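Rotulari
Clear lids, compartment trays and small loose parts, done by hand with two grippers

Hello, and thanks for looking in. I'm Walter Escobar and this is the data card for Rotulari, the set I put together at Stosari while trying to answer one rather dull-sounding question: if you train a policy on people handling see-through plastic, does it learn where the plastic is, or does it just learn where the table is?

I got interested because our earlier set, Dumville, was all solid, matt, well-behaved objects. Policies trained on it did nicely until somebody handed them a clear lid, and then they closed on thin air beside it. So I wanted lids, lots of them, held flat, tipped up, gripped by the edge and seen against whatever happened to be behind.

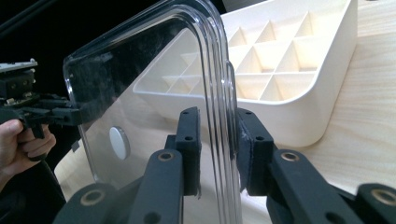

What's in the set

There are 3,709 episodes, recorded in 65 sittings. Each episode is a person working at a table with hand-held grippers, with a camera on the gripper. You get the video, the gripper opening, the tool pose and a short line of text saying what the person was asked to do.

I held back 341 episodes for testing. Please don't train on them! The split is by sitting, so you won't find the same lid on the same table in both halves. My first split was random and it made everything look far better than it was (I was very pleased with myself for one afternoon in March).

The text lines are plain English and a bit uneven. Mine tend to say "cover", Inga's tend to say "lid", and I've left them as typed.

What we found so far

The short version is that it helps, mostly with edges. Trained on Dumville alone, the policy picked a sensible place to grip a clear lid in very few of the test episodes. With Rotulari added, 91 of the failures that had been plain misses turned into proper contact. Some of those still slipped afterwards, so don't read that number as finished tasks.

The bit I didn't expect was glare. I'd assumed bright reflections would be a nuisance and had half a plan to filter them out. When I tried it, results got worse. My guess is that a highlight running along a curved rim is one of the few things that tells you the rim is there at all, and the policy was making good use of it. I haven't proved that – it wants a proper test with the lighting moved about, and I'd love it if someone beat me to it.

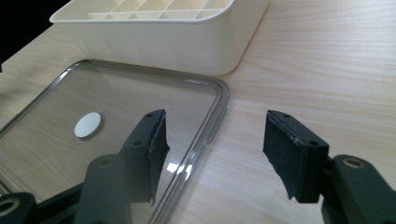 Small flat parts are still hard. A thin disc on clear plastic gives the policy two surfaces to choose between, and it will quite happily aim for the tabletop underneath. Pad thickness matters too, more than I'd have thought, and I now wish I'd written down the state of the pads at the start of every sitting. I only began doing that late on, so the pad_notes field is blank for most of the early ones.

Things to watch for

The pose track drifts when the gripper is held still for a long time. Look at the drift_flag column before you trust an absolute position.

Depth isn't included. I tried adding it and the clear parts came out full of holes, so I took it out again.

Nearly everything is on pale tabletops. If your robot lives on a black bench, expect to collect some of your own.

Getting started

Unpack the archive, run the check script first, then the loader. The check takes a while on a slow disk, so put the kettle on. If it complains about a missing index, run it with the rebuild option and it should sort itself out.

If you find a mislabelled episode, send me the episode number and what you think it ought to say, and I'll put it in the next release.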